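Trial Bench > Hands and Grippers > Makori five-digit hand

Makori Hand, trial and hire notes

Thanks for dropping by! We get plenty of calls from people who'd like a proper go with a dexterous hand before they commit, so Felista Mushi and I have put our own bench notes on this page. The Makori is the one we reach for first when the job is small, fiddly things, and I'll admit I've grown rather fond of it.

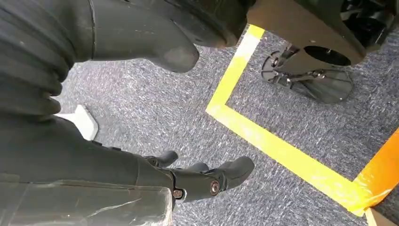

Hire is $300 a day, or $486 with the Govska controller, which I'd recommend if you haven't already got something that talks to it.

We always start people on flat, light items: slips of paper, cards, that sort of thing. They're harder than a mug (ask anyone who's tried!) and they show up a poor thumb setting straight away.

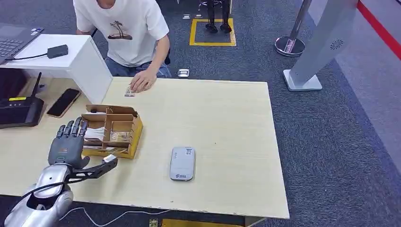 Pendo Mfinanga favours a slow close and I favour a slightly quicker one, and we've never quite settled it. The grip profiles are numbered, and 19 is our favourite for card stock. Save a copy before you fiddle with it.

The older Oltholm gripper is still on the list too. It's a sturdy thing, cheaper at $80 a day, and lovely for boxes, but with two jaws it can't really pinch and steady at once.
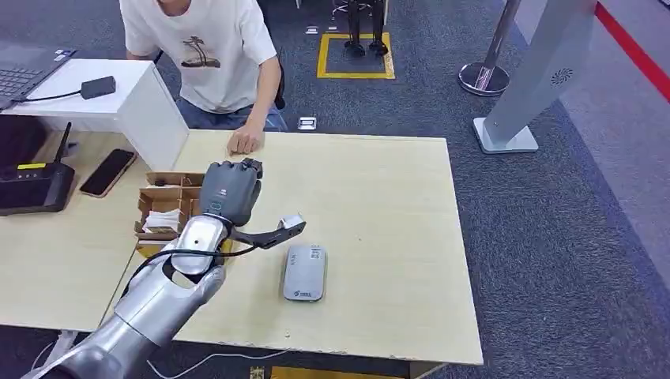
If you're torn between them, book both and bring your own parts along. Erasto Ondieki looks after bookings and is happy to organise a longer trial in June. 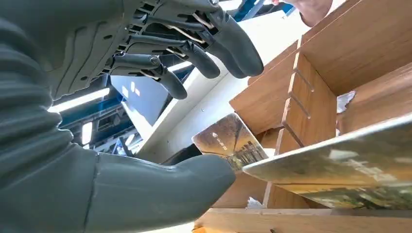
Fingers and thumb open at the cards, wooden shelving trial.

Clasevville Trial Bench | Contact Erasto Ondieki, bookings | Page updated 27 Apr 2024 | Back to top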